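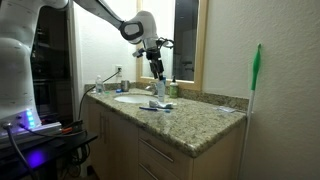
Ticket 1000-58 – Gripper B loses upright tube during return to counter
Opened by: Grażyna Olszewski
Opened: 27 February 2026
Component: Allbridge two-finger gripper, Pillel arm
Status: Open, waiting on vendor

Problem
We are comparing the Allbridge gripper with the Purves one on the vanity task. The job is to grip an upright tube near its top, lift it, and set it back down beside the sink. With the Allbridge fingers the tube rotates in the grip on the way down and lands tilted. The Purves gripper did not do this in 13 tries.

Setup
Same arm, same base position, same Pavarlow controller settings for both grippers. Granite counter, oval sink. Closing force is at the default. The pump bottles behind the sink stay where they are and are treated as obstacles.

Checked so far
1. Finger alignment. Fine, no play at the mounting screws.
2. Wrist range. The joint is set to 360 degrees, no limit reached in the log.
3. Closing force raised one step. Tube still rotates, and the soft wall starts to give.
4. Grip point moved down the tube. Better, but the fingers then come too close to the faucet on approach.
5. Swapped the finger pads for the spare set. No change.
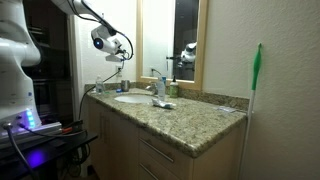 Arm over the vanity, gripper cables looped along the arm.

Comment, G. Olszewski
Looked at cable routing next. The loops hang down toward the counter and I think they may pull on the wrist when it turns. Re-tied them closer to the arm and ran the task again. Tilt is smaller – not gone. I'd like to rule this out properly before blaming the pads.

Comment, G. Olszewski
Sent the controller log to Allbridge and asked if the narrow pads can be ordered separately. They have a new pad shape planned for April. Leaving closing force at default until they answer.

Next step
Repeat the Purves runs with the cables tied the new way, so both grippers are tested under the same conditions.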